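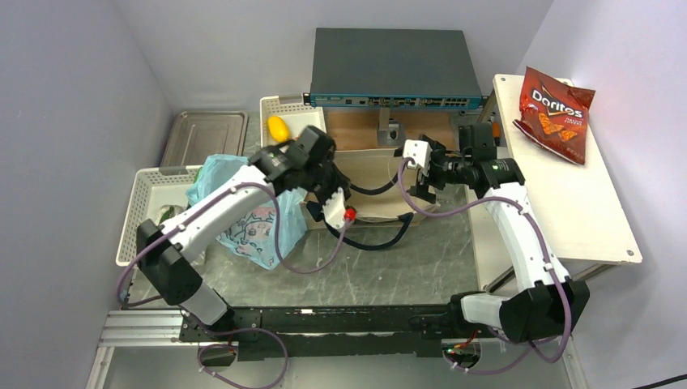 Tote bags for network gear: what changes at the equipment desk

From 6/13/26, small network equipment borrowed from the Jilesari equipment desk will go out in a fabric tote bag instead of a cardboard box. This covers rack-mount switches, patch panels, small routers, and the power cords and brackets that go with them. Servers, battery units and anything you need two people to lift will still travel on the cart.

The change applies at both desks, Dralbridge and Juvemthorpe. If you have a box at home or in your office from an earlier loan, please bring the equipment back in it as usual. We will flatten the box for recycling and give you a bag the next time you borrow.

Why we are dropping the boxes

Most of our boxes were the ones the equipment arrived in. They were good for a year or two. After that the flaps tore, the foam went missing, and people started using whatever box was nearest. Musa Eze, who runs the Dralbridge desk, had a router come back in October in a box marked for a coffee maker, and it sat on the wrong shelf until someone needed it.

Boxes also take up a lot of room when they are empty. The bags fold flat and all of them fit in the cabinet under the Dralbridge counter, with room left over for the label printer.

We have bought 200 bags from Ekwueme, the same supplier that makes the covers for our carts. They are a plain beige with black handles. A rack-mount switch is a wide, flat thing and an ordinary grocery tote is often too narrow for it, so please don't swap in one from home, even if it looks close. A switch that goes in at an angle ends up resting on one corner, and the mounting ears poke through the side.

Packing a switch

Ada Ferri at the Juvemthorpe desk wrote the steps below and has been using them on outgoing loans. They work the same way for returns.

Unplug everything first. Take out the network cables, the power cord and any fiber modules. Modules go back in their own plastic cases with the dust caps on. If you have lost the caps, say so at the desk and we will find you some.

Take the mounting ears off if they came to you off. If they came on, leave them on. Screws go in the small zip bag, and the zip bag goes in the bottom of the tote where it can't scratch anything.

Lay the tote flat on a table and open it as wide as it will go. Pull both handles clear of the opening before you start. A handle that gets folded inside ends up under the switch, and then you have to take the whole thing out again to pick the bag up.

Put the switch in the padded sleeve, then slide it into the bag long side first with the ports facing up. Don't drop it in from above. It helps to have someone hold the rim open while you guide the switch in, particularly with the deeper models. If you are alone, prop the bag against a wall or the back of the table so it doesn't slide away from you.

Coil the power cord loosely and lay it alongside the sleeve. Don't wrap it around the switch. The loan slip goes in last, on top, where we can read it without unpacking.

One switch to a bag. Two will fit if you push, but the weight is hard on the handles and the units rub against each other.

Carrying and storing

Carry the bag by both handles. It is fine over a shoulder for a short walk, but the long edge of the switch will knock against your hip and against door frames, so hand carrying is better on stairs. In a car, lay the bag flat on the floor behind the front seat. Please don't put it on a seat without a belt across it, or under anything heavier.

The bags are not waterproof. If it is raining, ask for a plastic liner at either desk. There is no charge for the liner and you don't have to bring it back.

When you get where you are going, take the switch out of the bag and sleeve before you power it on. This sounds obvious, but Ada has had a call from a borrower whose switch kept shutting itself down, and it was running inside the sleeve with the front pulled back to reach the ports. There has to be open space at the sides and back for the fans.

Keep the bag with the equipment while you have it. A good place is folded on top of the rack or hung on the rack door handle.

Labels

Each bag has a cloth label inside with a blank card pocket. We slip in a card with the loan number when the bag goes out and take it out when it comes back. The bags themselves have no fixed numbers and are not tied to any particular unit, so you don't have to return the exact bag you were given, as long as it is one of ours.

The equipment still carries its own asset sticker, usually on the underside. Please don't cover it or peel it off. We finished relabeling the full inventory this spring – 3,766 items across the two desks – and we would rather not go through it again soon. If a sticker is coming loose, mention it when you return the unit and we will print a new one.

Cleaning

Damian Kozłowski is looking after the bags. Once a bag comes back it gets shaken out and checked for stray screws, and anything dirty goes in a basket for washing. Cold wash, hang to dry. The dryer shrinks the fabric, and we have already made one bag too short for its sleeve finding that out.

If you spill something on a bag, don't worry about washing it yourself. Put a note in the card pocket saying what it was. Oil and toner need to be treated before they go in the wash, and it is much easier if Damian knows which he is dealing with.

Loose stitching at the handles is the thing we most want to hear about. A bag with a handle coming away should not be used again until it is sewn, even to carry something light. Asabe Eze has offered to do the repairs and picks them up from Dralbridge when there are enough to be worth the trip.

Loan periods and late returns

Nothing changes here. Switches and routers go out for 8 weeks and can be renewed once by email if no one is waiting. Patch panels and brackets can be kept until the end of your project. The reminder message now has a line asking you to include the bag and the padded sleeve.

There is no fee for a lost bag the first time. After that we will ask you to cover the cost of a replacement. Lost sleeves are charged from the start, as they cost more than the bags do.

Packing table hours

The packing table at Dralbridge is available to anyone returning equipment, up to 7 in the evening. There are zip bags, spare dust caps, cord ties and a screwdriver set in the top drawer. Please put the screwdrivers back in the right slots. Juvemthorpe has a smaller table and shares it with the repair bench, so call ahead if you are bringing back more than a couple of units.

Ayodele Fashola is happy to show new borrowers how to pack a bag if you would like to see it done once before you take something home. Ask for him at the Dralbridge desk. Printed copies of Ada's steps are at both counters, and a copy will be in the card pocket of every bag that goes out this summer.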